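Coursework > Local Economy > Project Reports
Last updated July 11, 2019

Why does Trillthorpe throw away so much bread?

Our question was simple, which should have warned us. The town has three bakeries and 539 households, and in January we asked 300 of those households what happens to the end of the loaf. We got 198 replies, including one very long letter against sourdough.

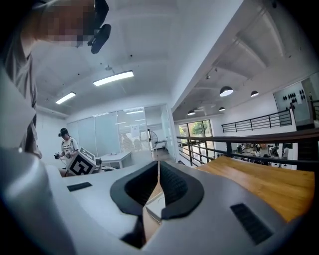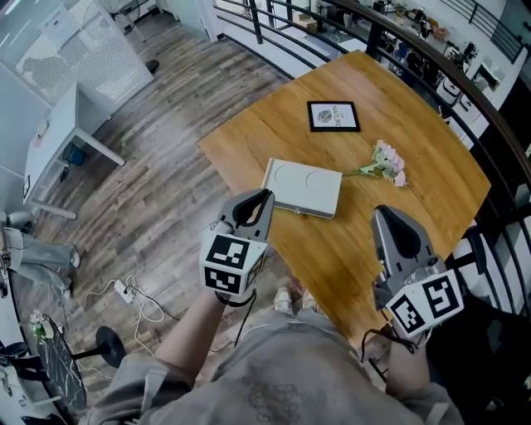
Report by Onero Habte

Of the replies, 112 said the heel goes straight in the trash. Most of the others claimed to make breadcrumbs. I have my doubts - Ratirby Bakery sells breadcrumbs by the bag and can't keep them on the shelf.

Price made less difference than I expected. People throw out the expensive loaf too, but they wait until it is green and feel worse. Smaller loaves might help. Two bakeries said they would think about it, in the tone my parents use about getting a dog.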